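Old Desktops, New Memory
Speaker notes, Vedville library talk, Feb 17, 2025

Slot is 30 minutes including questions, so don't get stuck on the story about the coffee again.

Opening

Hi everybody, thanks for coming out. Quick show of hands - who has a desktop computer at home that they've stopped using and haven't gotten rid of? (Wait. It's always most of the room.) Okay, and who stopped using it because it got slow? Keep your hand up if you know how much memory is in it. Right. So tonight is for everybody whose hand just went down.

I got into this sideways. Rostura cleared out an office last June and we ended up with 83 desktops on pallets, and I said sure, I'll go through those, how long can it take. It took me until after Christmas. Babatunde Iyamu did a lot of them with me and he is much faster than I am, so if he's here tonight and starts making faces, listen to him and not me.

Why memory first

Say this part slowly, people mix these two up every time. Memory is the desk, the drive is the filing cabinet. When somebody tells me "my computer is out of memory" they usually mean the filing cabinet is full, and those are different problems with different fixes. If you have a 500 gig drive that's half empty and the thing still crawls the minute you open a few browser tabs, then memory is where I'd look. If it takes forever just to start up, it may well be the drive, and I'll get to that if there's time (there won't be).

How do you check? On Windows, right-click the taskbar, open Task Manager, click Performance, click Memory. Do that at home with all the stuff open that you normally have open. If it's sitting up near the top the whole time, that's your answer. Write down what it says about slots used while you're in there, you'll want it later.

(Pass around the two loose sticks in the sandwich bag. Ask for them BACK this time.)

Buying the right stuff

One mistake I made so you don't have to. I bought a stack of memory from a guy on the internet, great price, and it was laptop memory. It's shorter. It does not fit, no matter how you feel about it. So look for desktop, look for the right generation - DDR3, DDR4, and so on - and know that those don't swap with each other. The notch along the bottom edge is in a different spot, and that's on purpose.

Easiest way to get it right is to take out the one you've got and read the sticker. Second easiest is to look up the model of the computer. Dymphna McGrath keeps a spreadsheet of every model we've handled and which memory went into it, and she said I could put it up, so see me afterward if you want the link.

Used is fine. I'll say that again for the people in the back who sell new. Memory mostly works or it doesn't, and a test overnight will tell you a lot.

Before you open it

Shut down all the way. Unplug it from the wall, then hold the power button in for a few seconds to drain what's left. Lay it on its side on something flat with good light. Kitchen table is okay, the rug is not, and please no fleece. Touch bare metal on the case before you touch anything else and do it again every so often, or wear a wrist strap if you have one.

Ask: anybody ever zapped something? (Daithí Kinsella has a good one about a sweater, let him tell it if he's in the front row.)

Side panel comes off with a latch or a couple of screws depending on the model. Put the screws in a cup. I use an egg carton now.

Inside

Let them look at these for a bit before talking.

Desktop with the side off, four slides

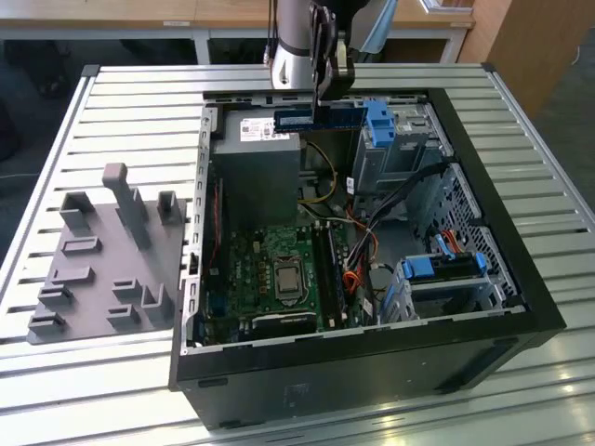
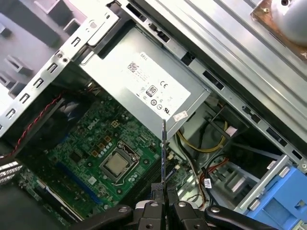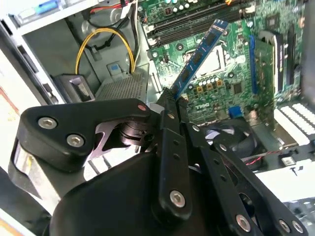
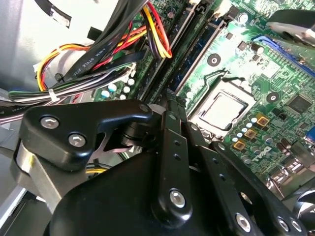
Now, putting it in. Find the little clips at the ends of the slot and push them outward. Some boards only have a moving clip at one end, so don't go forcing the other one. Line the notch in the stick up with the bump in the slot. If they don't line up, turn the stick around. If they still don't line up, you bought what I bought.

Hold it by the edges and keep your fingers off the gold part. Set it down straight, get both ends started, then press with your thumbs, one end and then the other. It takes more push than you'd like. First-timers stop too early, every single time, and then the computer beeps at them and they think they killed it. Push until the clips come up on their own. If a clip hasn't closed, the stick isn't in. Check it by eye from the side too, the top edge should be level.

Pairs go in matching slots, and which ones those are depends on the board. Often they're color coded, but I've seen boards where the colors mean the opposite of what I expected, so the manual wins.

While you're in there, look at the dust. Canned air, short bursts, hold the fan still with a finger so it doesn't spin up. Do that outside if you live with anybody. Fergal Ó Briain did one on the dining table and I'm told it's still a topic.

Leave the power supply alone. You can blow dust out of the vents but don't open that box up, there's charge in it that can hurt you even unplugged. Repeat this if there are teenagers in the room.

First start

Panel can stay off for the first start, just hands out of the way. Plug in power, screen, keyboard. It might take longer than usual the first time, or it might restart itself once, and that's normal with new memory. Go back to Task Manager and see if the number went up. If it went up by half of what you expected, one stick isn't seated. Power off, unplug, take it out, do it over.

If there's nothing on the screen at all, go down to one stick in one slot and work up from there. Give yourself up to 15 minutes for all of that before you get mad at it. Then go have a sandwich.

Questions people ask

Can I mix sizes? Usually yes. It might not run as fast as a matched pair.

Can I mix brands? I do it all the time.

Is it worth it on a really old one? Depends what for. Email, recipes, a kid typing up homework, sure. Diarmuid Flanagan runs his whole workshop's invoices off one we fixed up and he won't let me touch it.

What about the processor? Different talk. Needs paste, needs patience, and I'd like you to have done memory a couple of times first.

Wrap up

Sign-up sheet for the bench night is by the door. Bring the tower and leave the monitor at home, we have plenty. Bring the power cord anyway, we never have enough of those.

(Get the sandwich bag back.)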